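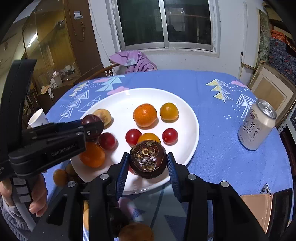
Pads creeping on the hand grippers – glue them or refit?

Forum: Workshop > End effectors > Setup and repair
Posted by jawdropper_km, 10/12/2022

Two hand grippers, same model, blue ribbed pads both sides. Fruit picking task, round table, cloth on it, plate in the middle. Smaller round stuff mostly, plus water chestnuts, which are horrible.

Problem is the pads. On unit A the left pad has started creeping forward toward the tip. Not much. You only see it if you close the jaws on nothing and look side on – ribs don't line up any more. Unit B is fine. Same pads, same batch, same everything as far as I know.

Did the obvious. Pulled the pad, wiped the jaw face with alcohol, let it dry, pushed it back on. Good for a morning and then it's off again.

Also the pivots on A feel a bit sloppy if you wiggle the jaw sideways. Might be unrelated, might be the whole thing. Squeeze force feels the same in the hand but I wouldn't trust my hand.

Do I glue the pads or is there a right way to do this? No manual, came in a box with a cable and a bag of spare pads.

Kamran

Reply 1 – swati_bench

Don't glue. You'll want those off again in a month and you'll take half the jaw face finish with them.

Slop first, pads second. If the jaw can rock sideways the pad gets a shear load every single close and it will walk, doesn't matter how clean the face is. Hold the body in a soft vise, close the jaws on a bit of flat stock, try and rock one jaw. Then the other. Tell us which one moves.

Razia

Reply 2 – magsi_f

Disagree a bit. We ran ours glued all last winter, thin smear of contact cement, zero dramas. Came off with a plastic scraper. The finish thing depends how hard you go at it.

Agree about checking the slop though.

Reply 3 – swati_bench

Contact cement also goes gummy at the edge and picks up lint off a tablecloth. Ask me how I know. And then the fruit sticks to it and the person holding the thing has to shake it off, so there's your demo ruined.

Reply 4 – jawdropper_km

Ok did the rock test. Left jaw on A moves. Right jaw doesn't, or so little I can't feel it. Neither one moves on B.

So it's the same side as the creeping pad. Guess Razia gets that one.

The round heads on the arms, are those screws or just pins? There's a slot on mine that might be a slot or might be a scratch. Don't want to go at it with a driver if it's pressed in.

Reply 5 – sandhu_m

Look from the back. If there's a nut or a clip behind it, it's a fastener. If it's peened flat, leave it alone.

We've got a similar pair here at Grultis and ours had 4 silver round heads on the front of the jaws, two a side, threaded, backed with little nuts. Can't promise yours are the same inside. They change stuff and don't tell anyone.

If they are threaded: don't crank them. People do this, slop goes away, jaw gets stiff, and then the pair closes unevenly and the object gets pushed sideways as you grab it. Snug, then back off till it swings under its own weight.

Reply 6 – magsi_f

"swings under its own weight" is too loose for anything you're logging width on imo. I go for a light drag. Should stay where you put it if you hold the tool flat.

Reply 7 – sandhu_m

Light drag on one jaw and not the other is exactly how you get the sideways push. Fine if you can match them. Most people can't match them.

Reply 8 – jawdropper_km

Found nuts on the back. Tiny ones. One of the left ones was finger loose, so that's that. Nipped it up, tried Faisal's light drag, then compared with the right jaw and ended up nearer to what Mudassar said. Somewhere in between I suppose.

Rock is gone. Pad back on clean, no glue. Went back to the table and did a few picks before packing up.
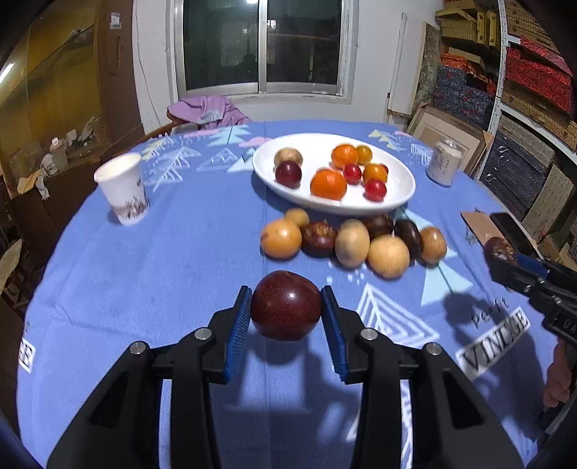

Maroon one up off the cloth, between the pad tips

Reply 9 – swati_bench

Good. Put a paint pen dot across each nut and the arm while it's right. When it shifts you'll see the dot split and you don't need to do the rock test every day.

One thing though, you're gripping right out at the tips there. Is that on purpose? The pad gets the worst peel load at the tip. If there's room I'd come down a bit further so the middle of the ribs does the work.

Reply 10 – jawdropper_km

Half on purpose. For anything on the plate I've got to stay high or the jaws hit the rim. On the cloth there's no excuse, just habit I think. Will try lower.

Dots going on tonight if I can find the pen.

Reply 11 – janjua_spanner

Other Mudassar here, hi. Few things from looking after a pair of these since last December.

Threadlocker, the weak one, smallest drop you can manage on the nut side. NOT on the head side, it wicks into the pivot and then you've got a jaw that doesnt move. I did that. Took a heat gun to it and warped a pad.

Swap pads as a set. Even if only one looks tired. New pad against an old pad and the ribs don't share the load, soft one squashes more and the thing you're holding rolls. Really obvious with cherry tomatoes, hardly see it with a mandarin.

Keep a log. Mine is a sheet of paper taped inside the lid of the case. We change at 1449 closes, which sounds like a daft number and it is, it's just where the first set let go and I wrote it down and never changed it.

Reply 12 – magsi_f

1449 is awfully early?? Ours do way more than that.

Reply 13 – janjua_spanner

Yours are glued mate. Mine started peeling at the corner. I'd sooner swap a pad than argue with someone about whether a drop was the pad or the person.

Reply 14 – sandhu_m

What do you clean them with? Fruit skin leaves wax on everything. I've been using warm water with a drop of dish soap, then dry. Alcohol dried ours out, went shiny and slippy.

Reply 15 – jawdropper_km

Been using alcohol on the jaw face only, with the pad off. Haven't touched the blue side with it. Just a damp cloth.

Reply 16 – swati_bench

That's right, keep it that way. Soap is fine too if you rinse properly. Get between the ribs with a soft toothbrush, it packs in there and you can't see it.

And check the water chestnuts. Rough skin, bits come off the top, bits end up in the grooves. After a run of those I'd brush both units before going back to anything smooth.

Reply 17 – jawdropper_km

Right so for anyone who turns up here from a search, what I'm doing now before a session. Both units.

Close on nothing, look side on, ribs should line up.
Rock each jaw sideways, should be dead.
Open and close slow 12 times, feel for a catch. Left and right should start moving together.
Look at the paint dots.
Brush the ribs, wipe, dry.
Zero the width with jaws closed, then close on the gauge block and check it reads the same as last time.
Swap hands with whoever's on the other unit and do it again, they'll notice something you dont.

Takes 5 minutes when nothing's wrong.

Reply 18 – magsi_f

Zero after brushing, yes. If you zero with grit between the pads your whole session is off by a bit of grit. We use the Zinent logger and it'll happily take a bad zero without a peep.

Also wouldn't bother with swapping hands. Bit much.

Reply 19 – jawdropper_km

I like the swapping hands. Caught the stiff trigger on B that way this arvo. Was dry, tiny bit of dry lube on the slide and it's good.

Reply 20 – janjua_spanner

Dry lube good. Keep it well off the pads. Tape over them or do it with the pads off, overspray gets everywhere.

Reply 21 – sandhu_m

Anyone know if the Prarker pads fit these? Same width on paper, bit taller. Down to my last set.

Reply 22 – swati_bench

Tried one. Fits but it sits proud, so the jaws don't fully close and your zero shifts. You can trim it with a scalpel if your hands are steadier than mine. I'd wait for the proper ones.

Reply 23 – magsi_f

Trimmed mine, works fine.

Reply 24 – swati_bench

Of course you did.

Reply 25 – jawdropper_km

Update. Dots haven't moved, left pad on A is still where I put it. Gripping lower on the cloth stuff, feels steadier, though I've got to watch my knuckles on the table. Still high over the plate.

Weak threadlocker ordered. Will do all the nuts on both units in one go and leave them overnight, then post back if anything shifts.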